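This site uses cookies to remember your settings. OK / Read more

Filed under: Kitchen Checks > Wood & Boards

The March board and tray check, with my comments

I love this one! Once a year every piece of wood in the teaching kitchen at Pollow comes out, gets looked at properly on both sides, and goes back better than it was. Allow 80 minutes and put the kettle on first.

1. Work surface clear and wiped. PASS. Gray top, good side light. Low light across the grain shows up every nick, so pull the blind halfway.

2. Boards with handles: pull test. PASS. Grip the bar, lift, twist gently each way. Any click at all means the screws want a quarter turn. The black metal bars we got from Priscombe are still my favorites — big enough for a gloved hand, and easy to wipe behind.

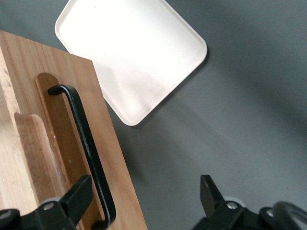

3. Wood behind and beside handles. PASS WITH NOTE. Run a dry fingertip along every raised edge. Small nicks and scuffs are fine to sand out with 200 grit. Anything that catches a fingernail gets a blue sticker and goes on the repair shelf.

4. White trays. PASS. Check rims and corners for cracks, then flex very lightly. Please don't stack these under the boards!

5. Flat boards: rock test. PASS. Press opposite corners. If it rocks, turn it over and try again before you mark it down, as a crumb under one corner has fooled me more than once.

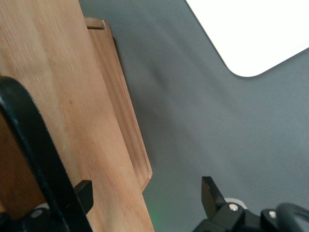 6. Stains and spots. PASS WITH NOTE. Little brown marks are usually just the wood being wood, and I think they look lovely. Dark and soft is another matter: press with a thumbnail, and if it gives, the board is out.

7. Corner joints on wooden trays. WATCH. Chips at a joint get a dab of glue and 10 hours in the clamp. Look along the seam too, from the end.

8. Oil. TO DO. Lozano board oil, thin coat, with the grain. Stand pieces on edge overnight.

9. Log sheet. Tag 211 was down twice, now fixed. Next check is at Herkotham, same form.

Comments (3)

breadandbutter: Does the rock test work on end grain boards? Mine is almost too heavy to lift.
Reply from author: Yes! Leave it on the counter and just press the corners.

tillyo: We use the fingernail rule at our church kitchen now. Found two splinters the first morning.

marsh_lane: What do you do about onion smell? Salt and lemon isn't cutting it.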